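Automatização na triagem: o que muda para quem já trabalha no setor?

Zubaida Arain
Publicado em agosto, em Trabalho e condições laborais

Boa tarde. Trabalho há 12 anos na Kandness, na triagem de peças moldadas. Somos 27 no setor, divididos por dois turnos. A empresa começou a instalar braços robóticos para apanhar peças da mesa e pô-las nas caixas, que é o que eu faço o dia inteiro. A chefia diz que ninguém vai ser despedido e que vamos passar a "acompanhamento de célula", mas até agora não há nada por escrito.

O que queria saber, de quem já passou por isto: o trabalho fica mais leve ou só diferente? Perde-se o prémio de produção? E quem tem mais idade, como eu, que fiz 59, consegue aprender aquilo? Nunca mexi em nada além do terminal de registo.

Thilini Talukder
Respondeu às 21:40

Passei por isso na Cutach, onde também fazíamos triagem à mão. Conto o que aconteceu no meu caso, que pode não ser igual ao teu.

Os primeiros meses foram mais cansativos do que antes. O braço parava muitas vezes com peças de forma irregular, porque duas encostadas uma à outra lhe davam trabalho, e tínhamos de ir lá separá-las. Depois melhorou. Hoje passo menos tempo de pé e as dores no pulso quase desapareceram, mas há mais tempo a olhar para um monitor e isso cansa de outra maneira. Também se conversa menos, coisa de que sinto falta. Antes estávamos cinco à volta da mesma mesa, agora cada uma tem a sua zona.

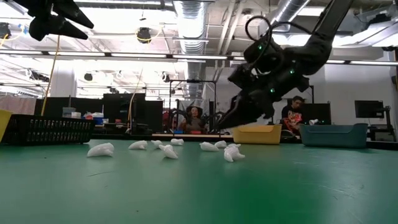
Quem é que responde quando o robô deixa peças mal separadas?
Depende do que ficar definido na descrição de funções. Na Cutach, o operador da célula só responde por avisar e registar a falha; o acerto do programa é com a manutenção. Convém ter isto escrito antes de começar, senão as rejeições acabam na conta de quem está no turno.

Quanto ao prémio, o nosso era por caixa cheia e deixou de fazer sentido. Esteve 5 meses congelado na média do ano anterior e depois passou a ser por turno, igual para todos. As mais rápidas ficaram a perder. Eu fiquei mais ou menos na mesma.

Sobre aprender: arranque, paragem, rearme e quatro ou cinco mensagens de erro. A formação foi de dois dias e achei pouco. Pede para ficar ao lado de alguém durante um turno completo, incluindo a mudança de lote -- é aí que aparecem as dúvidas. E pergunta onde se pode estar com o braço em movimento e onde não se pode. A nós explicaram isso à pressa no fim do segundo dia.

waridell_noite
Respondeu às 23:15

Na Waridell disseram o mesmo, que ninguém saía. Não despediram, mas também não renovaram contratos a prazo. Vê que tipo de contrato tens.

El Khatib (manutenção)
Respondeu às 07:50

Acrescento o lado da manutenção. A máquina precisa de gente que conheça as peças. Quem fez triagem à mão vê logo quando um lote vem diferente, e o técnico que programa muitas vezes não vê. Se te pedirem opinião na fase de testes, dá-a e manda por correio eletrónico, para ficar registo.

Pontos a esclarecer com a chefia:
- categoria profissional e salário base depois da mudança
- como se calcula o prémio durante o arranque
- se a formação é dentro do horário
- quem pode rearmar a célula depois de uma paragem de emergência

O último ponto é o que dá mais confusão. Onde trabalho só rearma quem tem a formação assinada, e durante a noite há turnos em que é uma única pessoa.

Zubaida Arain
Comentou às 12:30

Obrigada a todos. O meu contrato é sem termo, por esse lado estou descansada. Vou pedir a descrição de funções por escrito e perguntar pelo prémio. Thilini, a formação de dois dias foi dada pela empresa ou por quem vendeu o equipamento?

Thilini Talukder
Comentou às 19:05

Por quem vendeu. O turno de acompanhamento foi já com uma colega nossa, e aprendi mais com ela.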